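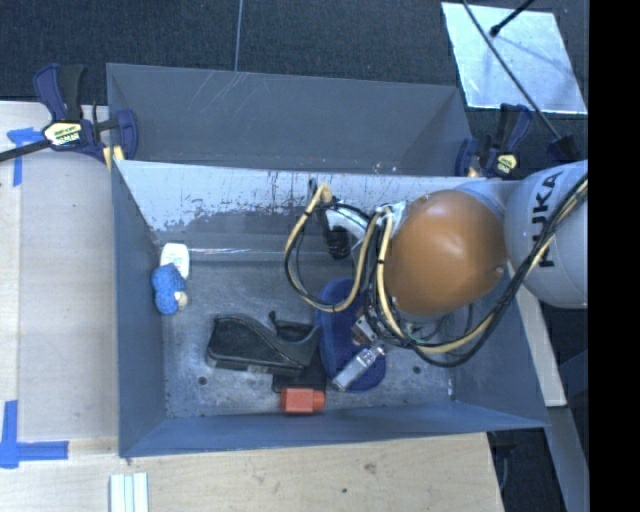
O cabo outra vez, respondeu a Hamdan ao nosso pedido de assistência, antes de perguntar o que quer que fosse sobre o programa, a garra ou a temperatura da sala. Vinha também a sugestão de medirmos a folga no punho com o braço todo esticado para o fundo da caixa, coisa que nunca tínhamos feito, e uma linha a lembrar que abraçadeiras apertadas com alicate não são um método de fixação, são um desabafo.

Era o cabo outra vez. Quem lê este boletim desde setembro já conhece a célula de recolha de peças soltas da Skindley e sabe que ela tem dois estados: a trabalhar e à espera de que alguém vá espreitar os cabos. O KUKA em si não dá que falar. Roda, desce à caixa cinzenta, volta a subir. O que dá que falar é tudo o que lhe pendurámos por fora, com cablagem amarela e preta a contornar o punho numa volta generosa que no desenho parecia elegante.

A avaria desta vez foi discreta. Ao fim de 383 ciclos a garra deixava de comunicar, mas só com o punho rodado para a parede do fundo. Em qualquer outra posição, saúde perfeita. Perdemos uma manhã a culpar o conector e uma tarde a culpar a Cleteck, que forneceu o conector e teve a delicadeza de não nos atender. A medição sugerida pela Hamdan levou dez minutos: no alcance máximo faltavam 40 milímetros de cabo, e o pobre compensava esticando-se junto à primeira abraçadeira.

O arranjo ficou assim. Soltámos as abraçadeiras do lado do punho, demos mais folga à volta da esquerda e voltámos a prender o conjunto com o braço na pior posição possível, que é a única que interessa. Depois percorremos a trajetória inteira em modo manual, a velocidade reduzida, com uma pessoa no comando e outra a olhar só para os cabos. A segunda função é aborrecidíssima e não deve ser entregue a quem tenha o telemóvel no bolso.

Aproveitámos a paragem para tratar das caixas. O fundo metálico está riscado e a parede de trás já viu melhores dias, mas nada disso impede o trabalho. O que impede é a caixa fugir do sítio. Por isso continuam os grampos junto à união das duas caixas e continua a fita azul na mesa, que marca a posição de referência. Pedimos, com a serenidade possível, que não se arranque a fita para fechar sacos de parafusos. Já aconteceu, e o robô passou um turno a procurar peças ao lado de onde estavam.

A rotina nova está afixada na porta do armário:

Início do turno: conferir o aperto dos grampos e a posição da caixa em relação à fita.
A cada 2000 ciclos: inspecionar a cablagem do punho, com o braço parado e bloqueado.
Depois de qualquer mexida na garra: repetir a trajetória completa em manual antes de passar a automático.

No ensaio final a célula fez 1026 ciclos sem perder a comunicação. A Lurcombe, que nos empresta o registador de dados, quer o aparelho de volta até ao fim do mês. O cabo antigo está na gaveta de baixo, etiquetado como avariado. Não o reutilizem.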